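Betreff: Re: [Greifer-Liste] Brurkine-Bausatz, erste Eindrücke

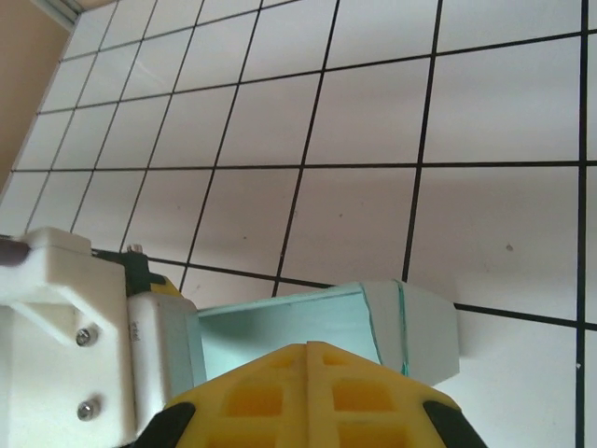

Pastor schrieb am Montag:
> Taugt der Bausatz auch für dünnwandige Schachteln? Unser alter Greifer
> drückt die regelmäßig ein. Und wie lange habt ihr geschraubt?

Hallo Liste,

geschraubt haben wir 2 Abende, und das hat richtig Spaß gemacht! Die gelben Finger mit dem Kammerraster gefallen mir sehr, die schwarzen Gummipads auch. Bei Schachteln würde ich mit Kraftstufe 12 anfangen und mich langsam hochtasten. Nevosbridge will 453 Euro dafür, Versand extra. Einziger Wermutstropfen: Die Anleitung hört bei Schritt 103 einfach auf, die Kalibrierung steht nur im Wiki.

Grüße aus Ninunmont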